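Binda Kitchenette Pack
Supplier: Kakakhel Hire
Item code: BK-173

A small set of tableware and benchtop pieces for site offices, granny flats and display kitchens. Hired as a pack. Pieces can also be bought singly, subject to stock.
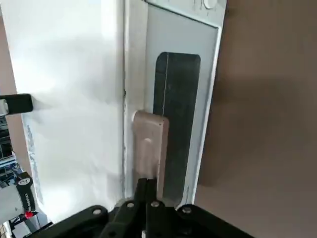
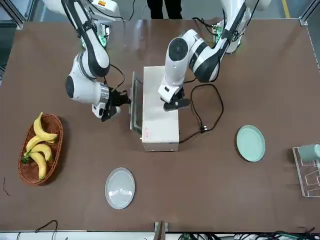
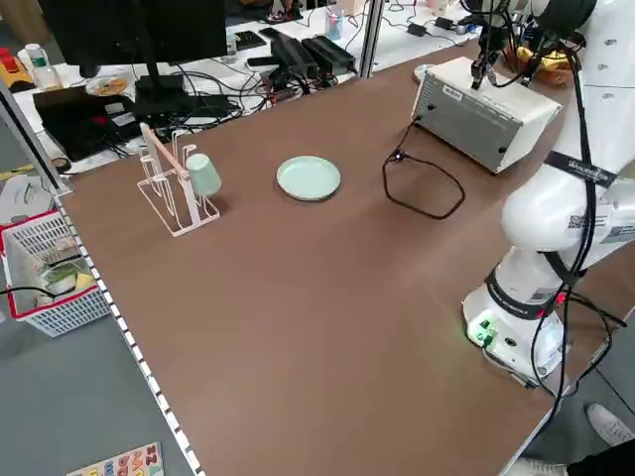 Middle photo: wicker basket, pale grey-white plate and mint-green plate on the brown table. Last photo: cup rack with mint-green plastic cup.

What's in the pack
Benchtop unit, white, with power cord
Plate, mint green, round
Plate, pale grey-white, round, ridged centre
Cup, mint green, plastic
Cup drying rack, white wire, upright prongs
Basket, oval, woven wicker, reddish-brown
Fruit is not supplied.

Colours
The mint cup and plate are from the Kamel range and match. Extra Kamel cups come in packs of 8. The grey-white plate is a separate line and is sold singly.

Care
Hang cups upside down on the rack prongs to drain. Wipe the basket with a barely damp cloth and let it air dry out of the sun. Unplug the benchtop unit before cleaning and keep water away from the cord.

Hire terms
Minimum hire is 2 weeks. Delivery is free within the metro area. Chipped or missing pieces are charged at the replacement price on your quote.

Enquiries
Amirul Ong, hire desk
Elba Insaurralde, sales and spare pieces

Page updated 17/09/2023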